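Culto Handmade – Gallery – July restock and what's on the big table
Home | Shop | Gallery | Care | Shipping

Quick gallery update, in between packing orders. The back room is full of soft stuff this month – throws, plush mats, rope handles, the cotton cord we all fought over. Sorry if your email is still sitting there, I will get to it Saturday. Captions are short because my hands are full of lint.

Everything here is made or finished in the workroom on Trurnevden unless it says otherwise. Prices are on the shop page, not here, please don't ask me to do them from memory.

About the fluffy ones

People keep asking if the white is a real white. It is when it's new. Then it lives in a house with you. White plush picks up everything – makeup, tea, the dog, that pink bath mat you washed it with. If you want low effort get the oatmeal or the gray, I say this every year and every year the white sells first.

Pile runs one way. Stroke it flat before you fold it or the creases stay in for days. Fold in thirds, then roll. Don't stack heavy things on top.

Specks on white plush: lint roller first, then a dry soft brush. Not a wet cloth, you will just push it in. Blotches are another story, see the wash notes further down.

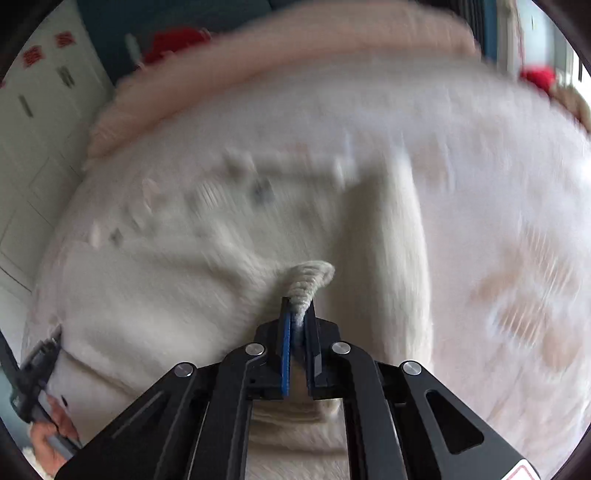 Loops and cord next. We do them in natural cotton, no bleach, so the color moves a bit from batch to batch. Off-white, cream, sometimes nearly yellow if the mill was having a day. Three-strand for the thin ones, four-strand braid for the thick. The thick ones are slow. One evening gets me 5 good ones and a sore thumb.

What they're for: hanging a throw on a hook, carrying a rolled mat, basket handles, curtain ties. One customer uses hers as a door pull on a pantry and I am a little jealous of that pantry.

Sewn ends, not glued. We tried glue two summers ago. It went stiff and brown and we had to take every one back. Never again.

A braid wants to be tight but not hard. If you bend it and it pops back straight it's too tight, and it will fight you when you sew the ends together. Bend it and it should stay curved and look kind of sleepy. Best I can explain it.

The loops sold by the pair are matched by length. I do try to match the color too but see above, cotton has its own ideas.

This month on the table

Throws, long pile – white, oatmeal, gray. The gray is down to the last few and Karagiannis (our backing fabric people) can't send more until fall.

Plush mats, same fabric, heavier back. Good next to a bed. Not good in a kitchen, I don't care what you saw online.

Cord by the yard – 290 yards left of the natural, then it's gone untill the next order. Minimum order from the mill is 2,000 yards so it takes me a while to be brave enough.

Kelenus baskets – back in, with our handles on them. They make the basket, we do the handle. 34 went out the first week, thank you, that was nuts.

Seconds bin – small flaws, crooked hems, a braid that got fat in the middle. Cheap. No returns on seconds, sorry.

Wash notes, because I get this one daily

Cool water, gentle cycle, by itself. Really by itself. Half the soap you think. No softener, it coats the fibers and the pile goes greasy and clumps up.

Low tumble or hang it. Take it out a couple times and shake it hard, outside if you can. High heat melts the tips and then it feels like an old teddy bear – no fix for that.

Pink or beige marks are makeup about nine times out of ten. Dab of plain dish soap, work it in with your fingers from the edge to the middle, leave it ten minutes, rinse cold. Do it again if you have to. Old ones may not shift all the way.

Loops and handles can go in a pillowcase and wash with the towels. Pull them back into shape while they're damp and lay them flat. They shrink a little the first time. We cut them long for that.

If a braid gets fuzzy just trim it. Small scissors, don't pull. Pulling starts a hole in one strand and the whole thing goes lumpy.

Custom stuff

Yes to longer loops, yes to thicker ones, yes to putting one on a throw so it hangs up. Add it in the order notes and I'll write back with the extra cost. No to dyed cord right now, the last pot of blue got on everything, me included.

Local pickup is the side door, mornings only. Ring twice, the first one I never hear over the machine. If it's raining bring a bag, the mats are a pain to dry.

More photos when the striped fabric shows up. It was supposed to be here allready.

Back to top | Older galleries | Contact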